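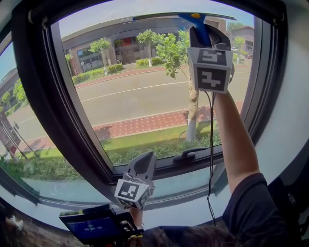 Start at the top edge, Azra Papadopoulos wrote under my last post, and stop treating the pane as a floor that happens to be vertical. She was right about the order. I had been working from the middle outward, and every stroke sent a line of runoff across glass I had already finished.

The revised method, for a large single pane in a black frame:

1. Wash the whole pane with a damp microfiber sleeve. Two drops of dish soap in 6 liters of water. More soap leaves film.
2. Dry a strip along the top edge with a cloth. A blade set down on dry glass doesn't chatter.
3. Lay the blade flat against the top edge and pull sideways, full width.
4. Overlap each pass by a third of the blade. Wipe the rubber between passes.
5. Dry the corners and the lower frame last, then the sill.

The rubber matters more than the handle. I used Foltum soft for years and switched to Allberg hard in May. The hard rubber needs more pressure but holds its edge longer in warm weather. Soft is more forgiving on old glass with scratches. Either one should be flipped as soon as it leaves a fine line in the same place twice.

Corners are still the weak point. The end of the channel stops short of the frame by a few millimeters, and the water left there creeps down once you have moved on. Régis Cordier trims his rubber to overhang the channel slightly on both sides. I tried it and the overhang folded under on the second pass – probably cut too long.

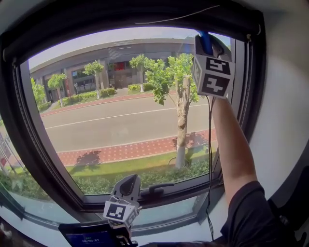 *Upper right corner of the window, street side beyond.*

On a window facing a road, direct sun is the other problem. Soap dries before the blade reaches it. I do this one in sections when the sun is out, and I raise the blind fully first so the cord stays off the damp glass.

Next post: hard water spots, and whether the Dallent scraper is safe on coated panes. I have my doubts.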